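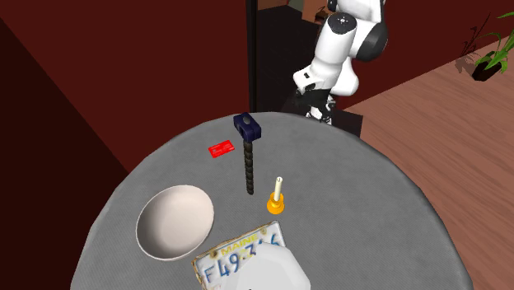 Shares in Grodum fell again in early trade as investors weighed a softer profit outlook against the prospect of interest rates staying where they are until at least the middle of the year.

The building supplies group lost ground from the opening bell and had not recovered any of it by 11 am. Its closest listed rival, Sandberg, was also weaker, although the losses there were smaller and trading volumes were close to normal.

Grodum told the market before the open that orders from residential builders had slowed through January and that it no longer expected a second-half pickup to make up the gap. The company did not withdraw its full-year guidance but said earnings were now likely to land at the bottom end of the range it gave in spring.

It is the second time in 2 reporting periods that management has steered expectations lower, and the response from shareholders was quick. Sell orders were heavy in the first half hour, then eased off. Buyers who came in after the last downgrade are now sitting on losses, and several fund managers are understood to have cut their holdings before the update.

"The order book is thinner than we would like at this point in the year," chief executive Ingvild Vik told analysts on a morning call. "Customers are still quoting for work. They are taking longer to sign, and some of the larger jobs have been pushed into the next financial year."

Vik said the company would close its Hondness distribution centre and move stock to two existing sites. The closure affects 68 jobs. Staff were told shortly before the announcement was lodged, and the company said it would offer redeployment where it could.

The Hondness site was opened when demand for home renovation products was at its peak. It has run below capacity for most of the past two years, according to the company, and the lease is due for renewal in winter. Grodum will book a one-off charge for the closure in its full-year accounts but has not yet put a figure on it.

The dividend was left unchanged. Some investors had expected a cut, and the decision to hold it may have limited the damage to the share price. Vik declined to say whether the payout would be protected if conditions got worse, telling the call that the board would look at it again at year end in the usual way.

Building stocks have been among the weakest on the market since the central bank signalled it was in no hurry to lower rates. Higher borrowing costs weigh on the sector from two directions. Home buyers can borrow less, which slows new construction, and the builders themselves pay more to finance land and work in progress. Renovation spending usually holds up better, but retailers have reported that households are choosing cheaper ranges and leaving out items they can do without.

Sandberg is due to report later in the month. It has more exposure to commercial and public projects than Grodum does, and those contracts tend to run for longer, so its earnings have been steadier. Analysts expect a modest fall in profit and will be listening for any comment on pricing. If Sandberg has been discounting to keep volume, that would help explain part of Grodum's shortfall.

Vik was asked about this on the call and said competition had been "firm but not unusual". She said Grodum had lost a small number of accounts over price and had chosen not to chase them.

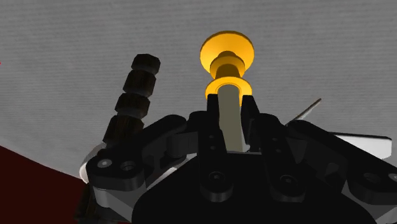 Does the Grodum downgrade change the outlook for interest rates?

On its own it is unlikely to. The central bank looks at inflation, wages and employment across the whole economy, and a weak update from one company carries little weight. A run of similar updates from employers in different industries would matter more, and so would a clear rise in unemployment.

Bond yields were little changed through the morning, which suggests that traders saw the news as a company matter. The currency was flat. Banks were slightly firmer, energy stocks drifted lower with the oil price, and the broader index moved in a narrow band on either side of its previous close.

Elsewhere, Meltero was one of the few strong performers after the logistics software business reported a rise in subscription revenue and its first positive cash flow for a half year. The company said it now has more than 2,000 paying customers, most of them small and mid-sized freight operators, and that fewer of them were leaving at renewal time than a year ago.

Meltero has been a favourite of short sellers, who bet on a falling share price by selling borrowed stock. A strong result can force them to buy shares back in a hurry, and dealers said that was part of what drove the early gain. The price came back from its high as the morning went on, though it remained well up at midday.

The company repeated that it has no plans to raise new capital. It had been expected to come back to shareholders for more money this year, and the matter had hung over the stock for months. With cash now coming in, the pressure has eased, though costs are still growing and Meltero warned that it would keep hiring in its sales and support teams.

The contrast between the two results says something about where investors are willing to put money at present. Companies with recurring income and little debt have been rewarded for even modest progress. Those that depend on construction, or on households making large purchases, have been marked down quickly when they miss and have been given little credit when they meet forecasts.

Grodum carries more debt than it did before its last round of acquisitions, although it is within its lending limits. Finance costs rose in the half and will rise again when a fixed-rate facility comes up for refinancing. The company said talks with its lenders were well advanced and that it expected to complete them before the current facility expires. It did not give the likely margin.

One broker cut its price target for the stock after the call but kept its hold rating, saying most of the bad news was now in the price. Another was less patient and moved to sell, pointing to the chance of a third downgrade if orders do not improve by autumn. It also questioned whether closing a single site would be enough, given that fixed costs elsewhere in the network have kept climbing with rents and power bills.

Management has argued that the rest of the network is needed to serve trade customers, who expect next-day delivery and will switch supplier if they do not get it. Trade accounts bring in most of the group's revenue. Sales to the public through its showrooms are smaller but carry a better margin, and that is where the fall was sharpest over the summer.

The company will spend less on refits as a result. A program to upgrade its older showrooms has been put on hold after the first group of stores, and spending on new vehicles has been pushed back as well. Work on a new ordering system will go ahead. Vik said the existing system was at the end of its life and that putting off the replacement would cost more than it saved.

Local officials in Hondness said they had not been given notice of the closure and would be asking for a meeting with the company. The distribution centre is one of the larger private employers in the area. Grodum said the site would wind down in stages over several months and that some warehouse roles would continue until the last of the stock had been moved.

A union representing warehouse workers called for all redundancies to be voluntary in the first instance. It said members had been told as recently as last year that the site had a future, and it wants the travel costs of anyone who moves to another centre to be covered. The company said it would consult on those points but had made no commitment.

Small shareholders, who make up a large part of the Grodum register, will have a chance to question the board at the annual meeting. Directors are likely to be asked about executive pay as well as the downgrade. Bonuses were paid last year after profit came in just above target, and a proposal to change the way the target is set drew a sizable vote against.

Attention now turns to the next inflation reading. Economists expect the annual rate to ease slightly, helped by lower fuel prices, with rents and insurance still rising faster than most other items. A higher number would probably push back expectations of a rate cut and put further strain on building and retail shares. A lower one could give them some relief, though dealers said few clients were buying ahead of the release.

Grodum shares were still trading near the day's low in early afternoon. Sandberg had recovered about half of its opening loss.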